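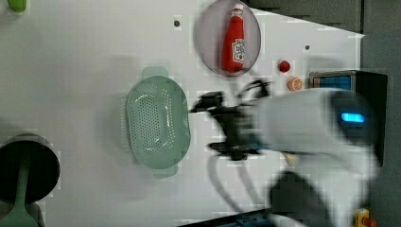
Figure 1. Kitchen table set, arm on the move near the colander.

4. Recording your first examples

I like to start small here. Pick one task in Zarkurton, give it a plain name, and stick with it for 20 takes before you even think about a second one. Mine is usually the colander.

1. Lay out your toys and dishes. Leave the plate and bottle in the arm's reach.
2. Press Record, then guide the arm at a steady pace. If it's a smear on the preview like mine, ease off a bit!
3. Bring the gripper over the colander and pause for a beat before you close it.
4. Press Stop, then Keep or Bin.

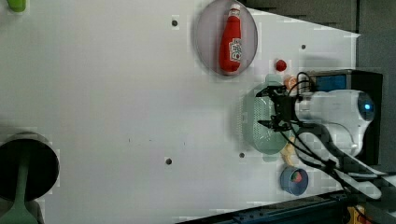 Figure 2. Gripper directly above the colander, cables looped out to the side.

Note: move a few items between takes — a colour or spot that never changes is one the model will lean on. I bin my clumsy takes too, but a small wobble is fine.

Caution: check the cable loop before every take. Keep your hands off the table while the arm is live.

Once you've kept 550 takes, sync the folder to Momau and go on to section 5. You can stop at 21 if you only want to test the upload.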